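Flalham House, ground floor -- fire and exit check, July
Checked by: Arnaldo Vieira

1. Exit door opens full width: OK. Handle is a little stiff, please oil.
2. Smoke alarm test: OK, all of them gave sound.
3. Extinguisher, hall: NOT OK. The pin seal is missing. Ohemaa Ametepe has ordered a new one from Peixoto.
4. Corridor width 800 mm or more: OK after the boxes were moved.

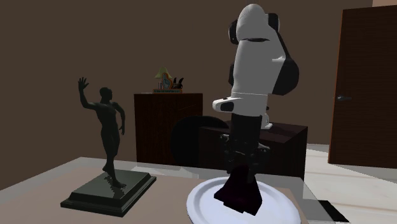

5. Emergency light, 60 minutes: lamp 12 stopped early -- battery must be changed before next check.
6. Tall furniture fixed to wall: to be confirmed by Sérgio.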